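Moving from a rectangular table to a round one: worth it?
Forum: Home and Furniture > Dining

ustano_lane
We have a rectangular table against the wall in the kitchen and are thinking of swapping it for a round or oval one. The room is narrow at the door end. Four of us most days, more at weekends. The one I like is the Drornitz in oak but it is a lot of money for a table. Has anyone made the change and regretted it?

pelmet
Did it two years ago. No regrets. No corners to catch your hip on, and you can get an extra chair in when you need to. Ours is a pedestal base, so no legs in the way either.

gristle40
I went the other way, round back to rectangular. A round table can't go against a wall without wasting the space behind it. In a narrow room you will be walking sideways past whoever is sitting nearest the door. Measure with the chairs pulled out, not pushed in.

pelmet
Depends on the room. Ours is nearly square.

ustano_lane
It's not square. I laid newspaper on the floor last night to get the shape and it was tight by the fridge but passable.

moth_and_rust
I'd look at the finish before the shape. We had an oiled top from Wumano and it marked if you looked at it. Sold it after 8 months and bought a painted one.

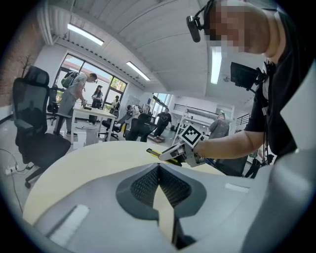 Painted tops get written off as cheap and I don't think that's fair. Ours is satin, two coats over primer, and it wipes clean with a damp cloth. Colour matters more than people expect. A cream top with a rounded edge like the one in my photo suits a small kitchen far better than dark oak, to my eye, and a curve is kinder when you're leaning over it as the man in black is. White shows every crumb and dark shows every smear. Touch-up paint costs me 20 quid a tin.

gristle40
Paint chips. Give it a couple of years with children and forks.

moth_and_rust
It does chip. You sand the spot and go over it. Try that with veneer.

tansy
Ekwueme do an extending oval, seats 8 with the leaf in. The leaf is stiff to get out and you need somewhere to store it. Otherwise fine. Delivery was late, came on a Friday evening without the bolts.

pelmet
Extending ones always wobble in the middle.

tansy
Mine doesn't.

ustano_lane
Thanks all. Going to see the Ekwueme one. Does the leaf match the rest of the top once it's aged a bit?

tansy
It's a shade lighter. We leave it in over the summer so it catches up.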